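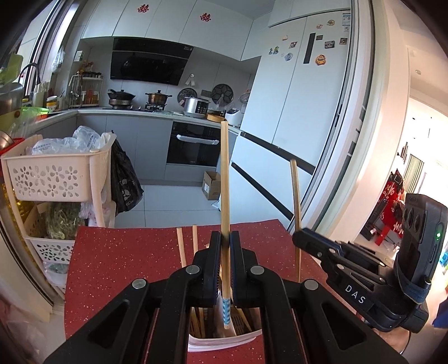
The board of Astau Energy has removed Leif Hafstein as head of its retail fuel business, and the company now wants an outside audit of the unit's books going back to January of last year. Most readers of this newsletter know the retail arm from its filling stations on the coast road, but the arm also runs the shop counters and hot food corners, and a good part of the dispute is about those. The shops buy in small goods by the case, down to wooden chopsticks of the kind with a blue-and-white patterned band at one end, and it is purchases on that scale, small and frequent, that the auditors have been told to look at first.

The decision was announced in a short notice dated 5/7/26. It gave no reason for the removal beyond "a need for closer control of supplier payments." Halfdan Holst, until now the deputy head of finance, takes over in an acting role. The notice did not say how long he will stay in the post or whether Hafstein will receive severance pay.

The background is a set of payments to Bjarnason, a wholesale firm that has supplied the station shops under a framework contract. According to the minutes released to shareholders, 56 invoices from the firm were approved without a second signature. Company rules call for two signatures on any invoice tied to a framework contract, whatever the amount. The minutes do not say that any goods went undelivered, and they do not accuse anyone of taking money. They say the paperwork was not in order and that the board learned of it from the internal auditor's report and not from management.

Hafstein disputes that last point. In a written statement sent out through his lawyer, he says the missing signatures were raised at a budget meeting and that he was told to go on paying so the shops would not run out of stock. He says he owns no part of Bjarnason, has never been on its payroll, and has no relatives there. He also asks that the minutes of the budget meeting be released in full. Astau has so far declined, saying they contain price terms that competitors could use.

Bjarnason has said only that it was paid for what it delivered and that it will open its delivery notes to the auditors if asked. The contract stays in force for now, but new orders above the monthly limit need approval from the head office.

The audit will cover 37 stations. Two of them, Asberg and Idard, are being handled separately. Both were run by leaseholders for part of the period, and their accounts were kept in a different system. Station staff have been asked to keep delivery slips in paper form until the work is finished, including slips that have already been scanned. Managers who are missing slips should write to the finance department and say which weeks are affected – they should not try to rebuild the records themselves.
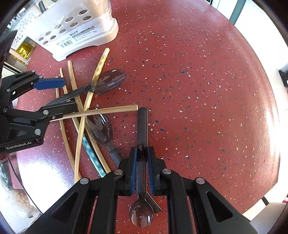

Shareholders were split on the timing when the matter came up at the information meeting. Better to have waited for the auditors, one of them told the board, and then decided on the man's job with the figures on the table, instead of doing it backward and hoping the figures agree. The same speaker wanted to know who on the board had read the internal report and when they had read it. The chair answered that the report was circulated in the usual way and that the board did not want the person in charge of the unit to stay in place while it was being examined.

Holst spoke briefly after that. He said suppliers would be paid on the normal schedule, that no station would be closed as a result of the audit, and that the two-signature rule would be applied from now on with no exceptions for small amounts. Asked about the hot food corners, which have lost money at several stations, he said they were a separate question and would be dealt with in the ordinary budget.

The auditors have 30 working days from the start of their engagement to deliver a first report. It goes to the board, and a version with price terms taken out will be sent to shareholders. Questions for the next information meeting can be sent to the company secretary in writing – please give your share register number with the question.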